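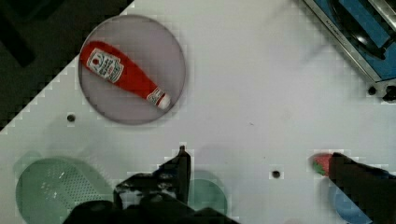

Hand plane care: your questions

How often should I sharpen the blade?
Sooner than you think! If you have to push hard, or the shavings turn to dust, it's time. I touch mine up every 8 boards or so of oak and it's a joy to use afterwards.

Do I need lots of sharpening stones?
No, two will do. Start on a coarse stone (mine is 300 grit), move to a fine one, then finish on a leather strop.

What about rust?
Wipe the sole with a drop of camellia oil before you put the plane away. Light spots come off with fine wire wool, and it's lovely seeing the shine come back.
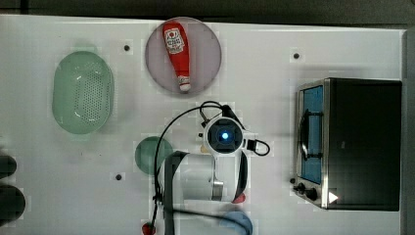 Can I rescue an old plane?
Yes, please do! Chae-won Yeom brought a seized one to our August meet, and after a good soak in oil the screws came free.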